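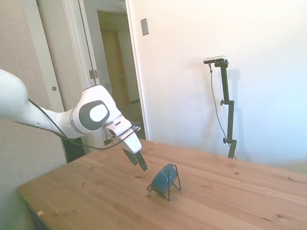 Gitodia chore arm, bench check, Plandham unit. March

Fixing bolts: tight. OK
Cable slack: OK, still hangs loose under the forearm, clip it before full reach test
Fingers open/close: OK at 13 cycles, stopped there
Depth sensor stand: knobs hand tight, fine
Stop button: OK both trys
Pick small item off wire stand: PASS slow
Put it back: FAIL, tips stand over
Table wipe: not tested
Service due at 4000 cycles, now at nearly 2000

Comments: ok for supervised tidying. Not ready for dishes or anything wet. Dont leave it running alone. Recheck grip after pad change, Lindesgate has the spares.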